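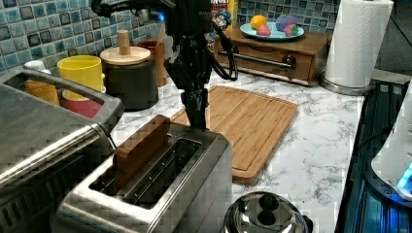 A toaster with two long bread slots. Metal guide wires can be seen inside the empty one.

How Does Electricity Make Heat?
An information page for readers aged 8 to 11

Many of the things we use at home give out heat when they are switched on. A kettle heats water, a hairdryer heats air and a toaster browns bread. All of them run on electricity, and all of them work in much the same way. This page explains how electricity is turned into heat, and how to use hot appliances safely.

What is an electric current?

Everything around us is made of tiny pieces called atoms. Inside atoms there are even smaller pieces called electrons. In metals, some of the electrons can move from one atom to the next. When a very large number of them drift in the same direction, we call this an electric current.

Materials that let a current pass through them easily are called conductors. Copper is a very good conductor and is used for the wires inside walls and cables. Materials that hardly let any current pass are called insulators. Plastic and rubber are insulators, and this is why cables are covered with them.

What is resistance?

Electrons do not travel through a wire without any trouble. They bump into the atoms of the metal as they go. Each bump passes a little energy to the atoms and makes them shake faster. When the atoms in an object shake faster, the object becomes hotter.

The word resistance tells us how hard it is for a current to pass through something. Imagine pupils walking along a wide, empty corridor. They reach the other end quickly. Now imagine the same pupils in a narrow corridor full of coats and bags. They must push their way through, and everybody becomes warm. The first corridor is like a thick copper wire. The second is like a heating element.

What is a heating element?

A heating element is the part of an appliance that is meant to become hot. It is often made from a mixture of two metals, nickel and chromium, called nichrome. Nichrome has a much higher resistance than copper. It can also become very hot without melting, and it does not rust away as plain iron would.

In many toasters the element is a thin ribbon of nichrome wound around a flat sheet. When the current flows, the ribbon glows orange. The heat travels across the gap to the bread without anything touching it. Heat that travels in this way is called radiation, and it is how we feel the warmth of the Sun.

The surface of the bread dries out first. After that, the sugars and proteins in it begin to change, and the bread turns brown. This change also makes the smell of toast.

Staying safe

Always ask an adult before using an appliance that heats up.
Never put a knife, a fork or any other metal object into a toaster.
Keep appliances and their plugs away from water, and make sure that your hands are dry.
Keep curtains, paper and tea towels well away from anything hot.
Remember that metal parts can stay hot after the appliance has been switched off.
If a cable is damaged, do not touch it. Tell an adult at once.

Something to try

With an adult, walk through your home and make a list of the appliances that are meant to produce heat. Then make a second list of those that become warm although heating is not their job, such as a television. Do not touch anything to find out. Compare your lists with a friend's.

Words to remember

Conductor: a material that lets an electric current pass through it easily.
Element: the part of an appliance that becomes hot.
Insulator: a material that hardly lets any current pass.
Resistance: how hard it is for a current to pass through something.

Text: Alina Olteanu. Reviewed for schools by Nokuthula Kruger.
Last updated: April 11, 2019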